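Bench notebook — stationery table, Darkberg room
July, started 9.40 am

Carrying on from the last entry. The Wurura pad came back from the supplier with the revised ruling and I said I'd go through the highlighter tests on it before we order the full lot for the Maeng workbooks. The old ruling was too heavy and the pale colours got lost against it. The new one is thinner and a bit greyer.

Set out the white table by the carpeted end. One sheet at a time, portrait, nothing underneath. Last time I left the rest of the pad under the top sheet and the marks came out softer than they do on a hard surface, so the two lots of results can't be compared. Anything from before this entry marked "pad under" should be treated as a separate set.

Colours to hand: yellow-green, pink, purple. Orange is still missing. If anyone has it, it goes back in the tray on the left-hand shelf.

First job was the small dabs low on the page. I want these on every sheet from now on, yellow-green and magenta next to each other with a gap between, so there is a reference patch in the same spot when we lay the sheets out side by side.

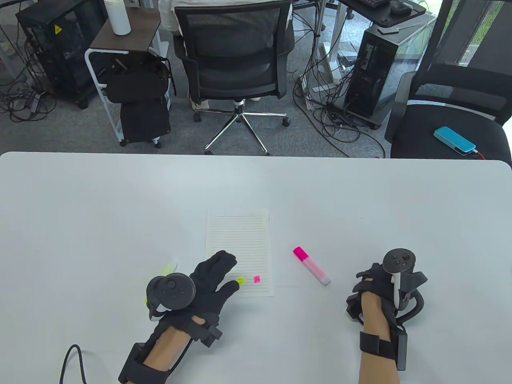
Entry by: bench 2, paper and pens

Notes on the dabs. Keep them small. The wide ones I did in the Lillel trial used up the bottom three lines and left no room for the date. A square dab is easier to judge than a stroke as there's no thin end. Magenta goes to the right of the yellow-green on all sheets. I had them swapped on a few of the Lillel ones and have written "swapped" in pencil on the back of those.

Magenta sits well on this ruling. You can still follow the line through it if you make one pass. Two passes is too much and I wouldn't show that in the workbook. Yellow-green is the better of the two for long passages, but it is hard to see on cream stock under the ceiling lights. Checked again by the window and it was fine there. Not sure what to do about that, since the classrooms these are going to will mostly have ceiling lights. Will ask for a white sheet in the same ruling and put them together.

10.30 am. Stopped for tea, then back to do the longer strokes.

Long strokes: full width of the ruled area, one pass, left to right, chisel edge flat to the page. Leave 2 ruled lines clear between colours. If the stroke wanders over the line, don't go back over it — start a fresh one lower down and put a small cross next to the bad one. I'd rather have the bad ones on the sheet than a neat page that tells us nothing.

Things that went wrong:
- Drifted downhill on the first long pink. Sheet wasn't square to the table edge. Straightened it and the next was all right.
- Pressed too hard on one yellow-green and it feathered at the stop. Lift at the end, don't park the tip.
- Nearly wrote on the table. It does come off with the spray but it leaves a shadow if it sits over lunch.

Layout of the table. I've settled on paper in the centre and the pens not in use to the right of it, where they don't get dragged across the sheet. Pink nearest the page, purple beyond it. Both have clear enough barrels in their own colour that you can pick the right one without reading anything, even if the caps get mixed up. Please keep to this order.

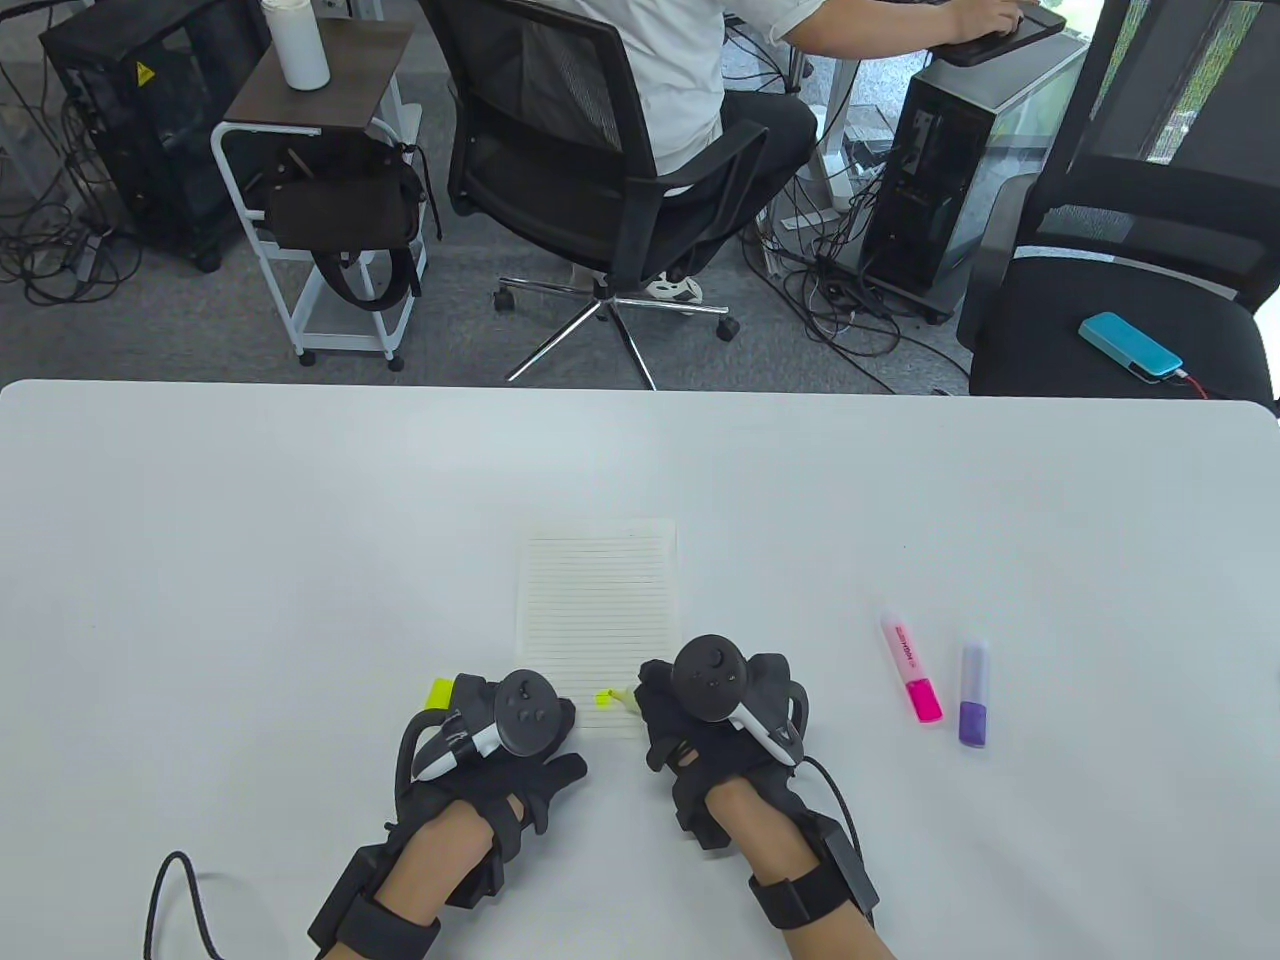
Still to do

- Purple. Only one stroke so far and I don't trust it. It looked close to grey on the cream, and next to the ruling that could be a problem for the headings in the Maeng book. Needs a proper sheet to itself.
- Show-through. Turn each sheet over after 10 minutes and note whether you can see the colour from the back. Do the dabs and the long strokes separately.
- Fading. One sheet on the window sill, one in the drawer, look at both in August. Label them before they go anywhere.
- Ballpoint under highlighter. The teachers' list asked for this and we haven't touched it. Blue and black, let the ink sit first.
- Count what's left of the pad. We were sent 40 sheets and I've been free with them. The full order is up to 200 pads and I'm not signing off on it until the purple is sorted.

Sheets from this morning are in the flat folder marked Wurura / new ruling. Don't fold them. Caps pushed on until they click, pens lying down in the tray, table wiped.

Packed up 12.15 pm. Purple next time, starting with a fresh sheet.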